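GEOL 214 – Rocks and Earth Materials
Handout 3: Carbonate rocks, marble and the trade names problem
Instructor: Noemí Serrano
Lab section: Yesenia Tapia

Read before lab. Bring a hand lens and the acid bottle checklist from Handout 2.

1. Terms

In petrology, marble is a metamorphic rock made mostly of recrystallized calcite or dolomite. In the stone trade, the word covers nearly any carbonate rock that takes a polish, including limestones that were never metamorphosed. Many red "marbles" sold for floors and counters are limestones in the strict sense. A polished surface seen from standing height seldom settles the question.
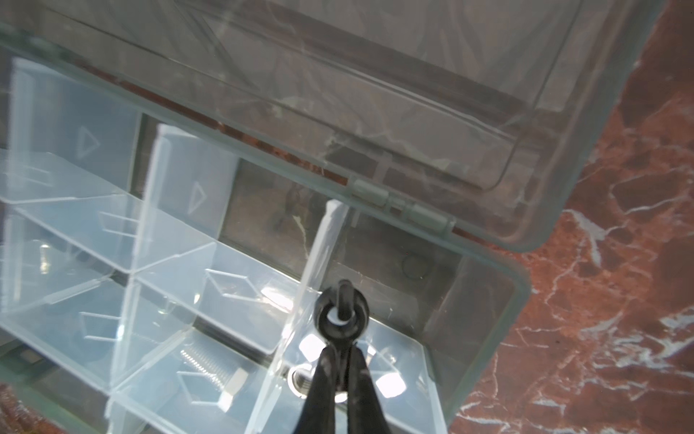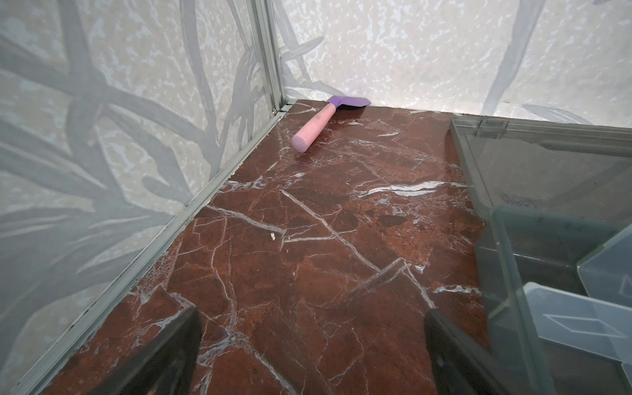
Red marble with pale veins, both views.

2. Color

Pure calcite is white or colorless. Color comes from minor phases, often well under one percent of the rock by weight.

Red, pink, brown: fine hematite, dispersed through the matrix or held along grain boundaries.
Yellow, buff: goethite and other hydrated iron oxides.
Gray to black: organic carbon in limestone, graphite in true marble.
Green: chlorite, serpentine or other silicates.

Color alone doesn't give the grade of metamorphism. Hematite is stable over a wide range of conditions, so a red rock may be a deep-water limestone or a marble. Do not write "oxidized" as an interpretation in your report unless you can say when the oxidation took place.

3. Veins

A vein is a fracture filled with mineral matter. In carbonate rocks the fill is usually calcite that came out of solution. Record the following for each set:

Width, measured at right angles to the walls.
Orientation relative to the sample edge.
Cross-cutting relations. The vein that cuts is younger than the vein that is cut.
Fill texture – blocky, fibrous or mixed. Fibers that grow at right angles to the wall suggest simple opening. Oblique fibers suggest a component of shear.

Do not confuse veins with stylolites. A stylolite is a pressure-solution seam, dark and toothed, and marks a loss of material. A vein marks a gain. Both can occur in one slab, and either may be the older feature.

4. Grain size

Under a hand lens, true marble shows interlocking crystals with flat cleavage faces that flash as the sample is turned. Limestone matrix is often too fine to resolve. Fossils with sharp outlines argue against strong recrystallization, though ghosts of large shells can survive at low grade.

5. Lab samples

Sample 3309 is a sawn block on loan from the Maldonado quarry collection. It may not be tested with acid. All other samples may be, one drop of dilute HCl on an unpolished face, then rinsed. Calcite reacts at once. Dolomite reacts weakly unless it is powdered first.

Thin sections are in the tray labeled Hakent. Start at low power and draw one field of view at around 200 micrometers per division. Dulce Hinojosa has the key to the microscope cabinet until 4 p.m.

6. To hand in

One page of notes per sample, with a labeled sketch.
A rock name for each sample, with the trade name in parentheses if one is given.
A relative sequence of events for sample 14: deposition, burial, fracture, vein fill. Add metamorphism only if the texture supports it.

Reports go in the box outside the rock prep room. Corrections to this handout should be sent to Apolinar Montes, who keeps the master copy.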